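Flivberg Hand Kit README

最終更新:2020年1月11日

手持ちグリッパーで作業データを集めるためのキット「Flivberg Hand Kit」の導入メモ兼データカードです。メーカーの公式文書ではなく、Tudley作業室で実際に使いながら書き足してきたものなので、書き方にむらがあります。それでも、最初の一台を箱から出して最初のエピソードを保存するところまでは、この文書だけでたどり着けるはずです。

先に感想を書いてしまうと、かなり気に入っています!ロボットアームを一台も動かさずに、人の手の速さで物をつかむ動作を記録できるのがとにかく楽しいです。布を広げたり畳んだりする作業は遠隔操作だと一回ごとにぐったりするのですが、このキットだと「もう一本録っておこうかな」という気分になります。

キットの中身

・手持ちグリッパー本体 2台(左手用、右手用)
・交換用の指 2組
・マーカーシート 1枚
・充電ケーブル 2本
・校正用ボード 1枚
・収録ソフト Zwane(ダウンロード版)

左右の本体は形が似ていますが、ソフト側では別の機器として登録されます。途中で持ち替えると左右の軌跡が入れ替わったまま保存されるので、うちでは握りの内側に色テープを貼りました。指の交換には付属の六角レンチを使います。締めすぎると開閉が重くなります。軽く止まったところから少しだけ回すくらいで十分でした。

準備

1. 両方の本体を満充電にします。空の状態から82分かかりました。
2. Zwaneを起動し、左、右の順に電源を入れます。逆順でも認識はしますが、一覧の並びが変わって紛らわしいです。
3. 校正用ボードを平らな場所に置き、左右それぞれで10秒ずつ、ゆっくり角度を変えながら映します。
4. 指を全開、全閉と動かして、画面の開度バーが端から端まで動くか確かめます。
5. 試しに短いエピソードを一本録り、再生して左右の時刻が合っているか見ます。

5番はつい飛ばしたくなります。一度飛ばした日は、午後の分をまるごと録り直しました。

収録のしかた

一つのエピソードは「構える、作業する、手を離す、構えに戻る」で区切ります。最初と最後に構えの姿勢が入っていると、あとで切り出すときにとても楽です。作業の途中で失敗しても、止めずに最後まで続けてください。つかみ損ねてやり直す動きも使えるデータで、ラベルでretryと付けておけば学習時に含めるか外すかを選べます。 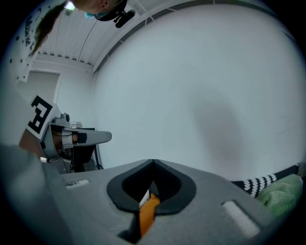 速さについては、ふだんの家事より少しだけゆっくり、が今のところの目安です。ゆっくりすぎると布の動きが不自然になり、急ぐと位置推定が途切れます。慣れてくると途切れる手前の速さが手でわかるようになって、これがなかなか面白いです。白い壁ばかりが続く場所では特徴点が減るので、模様のある布や本など、見分けのつくものが視野に残るようにすると安定しました。

両手作業では、片方のグリッパーがもう片方の視野に入ります。これは避けなくてかまいません。マーカーが読めたコマでは左右の相対位置が補正されるため、ときどき互いに見える動きのほうが軌跡はきれいにそろいます。わざと見せ合うような不自然な動きまでは要りません。

データの構成

公開セットの名前はFedley Cloth v1です。中身は次のとおりです。

エピソード数:34
作業の種類:7
作業者:1名
映像:左右グリッパーの手元カメラ、各1系統
軌跡:左右の位置と姿勢
開度:左右の指の開き(0が全閉、1が全開)
ラベル:作業名、成否、retryの有無、自由記述メモ

作業の種類は、広げる、半分に畳む、四つ折りにする、重ねる、裏返す、かごに入れる、かごから出す、です。本数は均等ではありません。四つ折りが好きすぎて多めに録ってしまいました。逆に「裏返す」は少なく、これだけで学習させるのは厳しいと思います。

フォルダはエピソードごとに一つで、映像、軌跡、開度、ラベルの四つのファイルが入っています。時刻はすべて収録開始からの秒数です。映像のコマと軌跡の行は一対一ではないので、読み込むときは時刻で合わせてください。Zwaneの書き出し画面で「補間してそろえる」を選ぶと一対一の形式にもできますが、公開セットは補間前のままです。生の値を見たい人のほうが多いだろうと考えました。

よかったところ

握った感触がいいです。引き金の戻りが素直で、薄い布の端をつまむときにも力の加減が指先に返ってきます。長く使っていると手首にそれなりに来ますが、同じ作業を遠隔操作で録ったときの疲れとは比べものになりません。

Zwaneの再生画面もよくできています。左右の映像と開度のグラフが並び、グラフ上をなぞると映像がそこへ飛びます。つかんだ瞬間を探すのが本当に速い!ラベル付けは面倒な仕事だと思っていましたが、この画面のおかげで収録した当日のうちに片付くようになりました。

気になるところ

・布の端が指の奥に入り込むと開度の値が少しずれます。深くつかんだあとは一度全開にしてください。
・暗い部屋では位置推定が急に弱くなります。照明は足せるだけ足すのがおすすめです。
・充電中は収録できません。予備の電池が別売りであればぜひ欲しいです。
・Zwaneの英語表示と日本語表示で、ラベル名の並び順が違います。書き出したファイルには影響しません。
・左右の時刻合わせは、片方だけ再起動するとやり直しになります。面倒でも両方を入れ直してください。

既知の欠落

エピソード10は右手の軌跡が終盤で途切れています。映像と開度は最後まで残っているので削除せず、ラベルのメモ欄にpartialと書きました。軌跡を使う学習では外してください。

利用について

研究と学習の目的であれば自由に使えます。再配布するときは、このREADMEを一緒に入れてください。軌跡を加工した場合は、どの処理をかけたかをメモに残してもらえると助かります。

今後の予定

次の版は5月に出すつもりです。「裏返す」を増やすことと、厚手のタオルを加えることは決めています。ファスナーの開け閉めにも挑戦したいのですが、今の指だと引き手が滑りやすく、先に指の先端を作り直すことになりそうです。試作の形状データは、まともにつかめるようになったら同じ場所に置きます。

不具合の報告には、エピソード番号、Zwaneの版、左右どちらの本体かを書いてください。再生画面で問題が出る秒数も添えてあると、すぐに確認できます。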